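Workshop tips: teaching the gripper software to handle cloth

We collected these tips during one year of work with laundry and soft things. They are small, but each of them saved us some evenings. The newest ones are on top.

Search for the edge first. Our first planner took the highest point of the heap, and very often it came back with three garments together. Now the perception step looks for a border or a hem and gives the planner a short list of grasp points. If the list is empty, the software asks for a small shake of the heap and looks again.

Do not trust color alone. Red on red is difficult, and a busy print is worse, for the segmentation finds edges inside the pattern. We train with printed textiles in at least one half of the set.
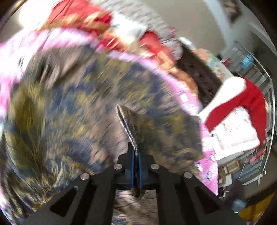
Karppinen Workshop, Soft Goods Software Team

A narrow pinch like this one, with only a strip of the patterned fabric standing up between the fingers, is good for pulling a piece out of a heap. For folding, take a wider grip and set the closing speed lower in the control file.

Keep some blurred pictures. In the beginning we deleted every picture where the cloth was moving, and the tracker then lost the cloth in each fast pull. We put 150 blurred ones back in the training set and the tracker became much calmer.

Write the finger width in the log at every step. When the width stops to change before the fingers are closed, you are holding something. Thin cotton gives a very small difference, so filter the signal over 36 samples before you decide.

Give the planner a time limit. Ours is called Plumgate, and without a limit it will think about a bed sheet until lunch. After the limit it must take the best plan it has.

Name your recordings by the task and not by the day. We have 2,565 of them, and "pull from heap" is easier to find in November than a number.

Last updated Thursday, July 9, 2020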